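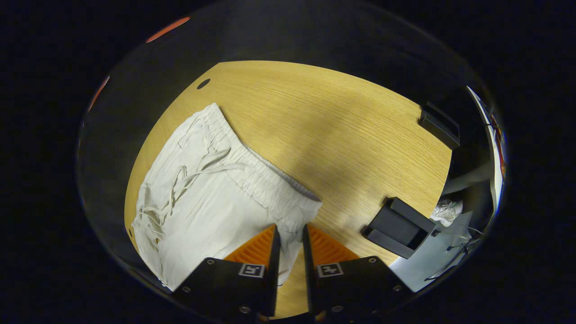
Ticket 3448 / Equipment planning / Status: open
Opened by: Jolán Vincze, Rirodthorpe site
Subject: Quantity of finger pads for next year's order

I need help to correct the order list before I send it to Vesina. The list has 11 hand-held grippers and only nine sets of spare pads, and the budget line for pads was copied from the old flat type. Our folding work is now mostly soft clothes, for example the off-white drawstring pants on the table, and for these we use the orange ribbed pads. The old price is therefore not valid. Please tell me which price I should put, and if the pads can be ordered without the complete finger.

Reply from Karamanlidis, purchasing:
The pads are sold separately, in packs. The quote in your folder is for complete fingers, so the total became too high. Please ask Vesina for a new quote with the pads on their own line. Do you also need table clamps?

Jolán Vincze:
Thank you. I have asked for the new quote. For the clamps, I am not sure. The tables at Rirodthorpe have a rounded edge and I don't know if the clamps from Nedier fit on every one. I will measure the thickness of the tabletops first.

Karamanlidis:
Good. Leave the clamps as a separate line with "to be confirmed". We can move up to 20 percent of the budget between lines without a new approval.

Jolán Vincze, 12/20/25:
The new quote has arrived and the pads are on their own line. I changed the quantity to 11 sets, one for each gripper. The clamps are still to be confirmed, two tables are not measured yet. Please keep the ticket open until I add the sizes.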